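Stirent Residents' Bulletin
Building Services
27/07/2023

Changes to Shared Kitchen Bookings at Espinoza House

Residents of Espinoza House are advised that the booking arrangements for the shared kitchens will change at the start of the coming term. The present paper sheets, in use since the building opened, will be withdrawn and replaced by the Zollis booking page, which residents already use for the laundry and the study rooms.

Under the new arrangements, each resident may hold 2 bookings a week. Evening bookings will end at 10 p.m. and may be made up to 11 days in advance. A booking not taken up within 25 minutes of its start will be released to other residents.
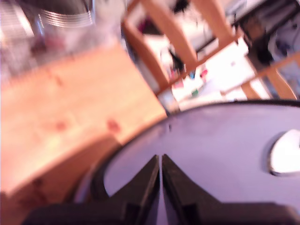

The change follows a review carried out in March by Gladys Lozano, Residential Services Manager. Written comments received during the review showed that the paper sheets were often filled well ahead by the same few households, and that residents on late shifts had little chance of securing a place. Several respondents also asked for a clearer statement of who is responsible for cleaning between bookings. That responsibility rests with the person named on the booking.

Residents may continue to bring their own small appliances to the kitchens. These should be labeled with a room number and taken away at the end of the booking. Extension cords are not permitted. Items left overnight will be held at the front desk.

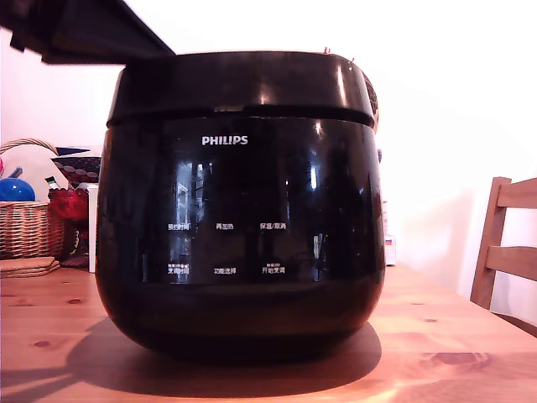 The ground floor kitchen will remain open without booking for breakfast and for the preparation of infant meals. Group meals and holiday gatherings require separate approval, and requests should be sent to Wilson Cárdenas in the Sillov Street office. Approvals already granted under the paper system remain valid and need not be submitted again.

Residents without internet access may book in person at the front desk during office hours.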